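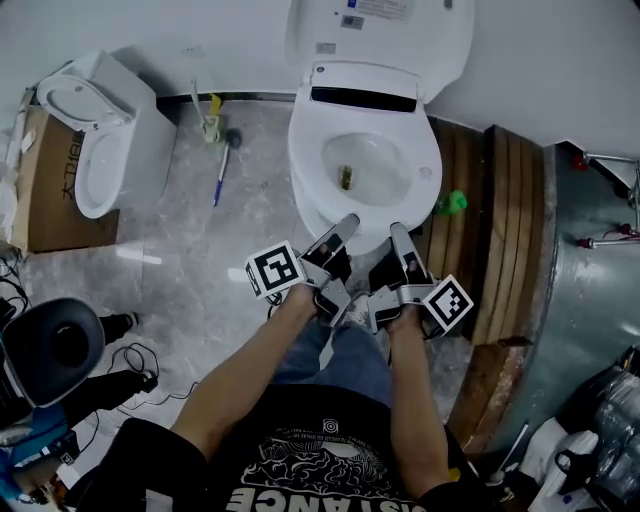

Mivo level 165: last gate will not open (Android)

kerttu_n
Stuck on level 165 of Mivo. I can route water to both lower basins, but the gate on the right side stays shut when the second basin fills. The hint button shows the opening move and then repeats it. Phone is a few years old, game is the current version from the store. Has anyone cleared this one without spending tokens?

indon_runner
Gate on 165 is tied to fill order. Right basin first, then left. If the left one reaches the line first, the gate locks for the rest of the attempt and you have to restart. The undo button does not clear the lock.

kerttu_n
Tried right first. The left valve leaks during the fill, so they reach the line at nearly the same moment and I get the lock anyway.

Tahsin B.
Rotate the elbow under the tank before you touch either valve. It starts facing left. Two taps turns it to face the right basin, and the leak goes into the overflow. Full sequence:

Elbow, two taps.
Right valve open.
Wait for the line to turn green.
Right valve closed.
Elbow, two taps again.
Left valve open.
Gate.

That clears it in the move limit with one move spare.

indon_runner
You don't need the second elbow rotation. Once the right basin is locked in, the left valve feeds through the upper pipe. I finished without touching the elbow again.

Tahsin B.
On which platform? On Android the upper pipe is blocked by the grate on this level. I replayed it before posting.

indon_runner
iPad.

Tahsin B.
Then the layouts differ. The iPad build has had a different 165 since the February update. There was a list of swapped levels in the old walkthrough thread, and I think this was one of them.

diem_k
Can confirm they are different. I play on both, same account. The iPad version has no grate and the tank sits one cell higher. Progress syncs anyway, so if you have access to a tablet you can clear it there and carry on from 166 on the phone.

kerttu_n
Tahsin's sequence worked on the third try. The first two times I closed the right valve too early. The line flashes green once before it settles, and closing on the flash does not count.

Tahsin B.
Correct, wait for solid green. I should have put that in the steps.

Iona Crichton
Adding for anyone who finds this by search: the three-star version needs a time under 20 seconds as well as the move limit. The sequence above gets two stars at normal speed. To get the third, open the right valve while the elbow is still turning. The game accepts the input as soon as the second tap registers.

indon_runner
I doubt that is intended. It got patched on iPad. The valve is grayed out until the animation ends.

Iona Crichton
Works on Android as of today, 10 Apr 2024. I can't speak for iPad.

diem_k
Grayed out on mine too, but only on the tablet. The iPad time limit seems more generous, so you can get three stars there without the overlap.

kerttu_n
Got the third star with the overlap. Does the same lock rule apply to the later basin levels? I am on 168 now and the gate looks identical.

Tahsin B.
Same gate, but on 168 the order is shown by the notches on the basin rims — fewest notches fills first. Start a new thread if you get stuck so the level number is in the title.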